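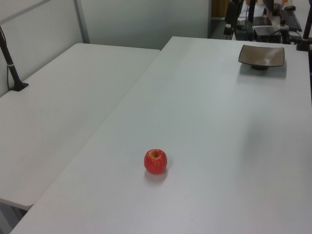 Contributing Writers Wanted: Movies and TV

Garkton is looking for two part-time contributing writers to cover film news, home video releases and streaming TV. The positions are remote and open to anyone living in the US or Canada.

What you would be doing

Each writer files 12 short posts a week, most of them between 150 and 300 words. These are trailer write-ups, casting news, release dates and the daily link roundup. You will also write one longer piece a month, such as a review, a list or a set report. Topics for the longer pieces are agreed on with Rania Abou Jaoude, our film editor.

Shifts are mornings or evenings, Eastern time. Tell us which you prefer. Everyone works some weekends during convention season.

What we need from you

Clean copy that has been checked before it is filed
A good working knowledge of genre movies, including older ones
Links to original sources in every news post
Familiarity with WordPress

A journalism degree is not required. Published clips are helpful, but a personal blog is fine.

Pay

Posts are paid at a flat rate and features by the word. We send the current rate sheet to everyone invited to the second round. Invoices are paid every 2 weeks.

How to apply

Email Nabil Nasrallah through the contact page with "Contributor" in the subject line. Include three writing samples and a sample news post on any trailer released this month. Please paste the text into the email. We don't open attachments.

Applicants for the podcast editor job should write to Suha Harb instead.

Posted April 2019. Open until filled.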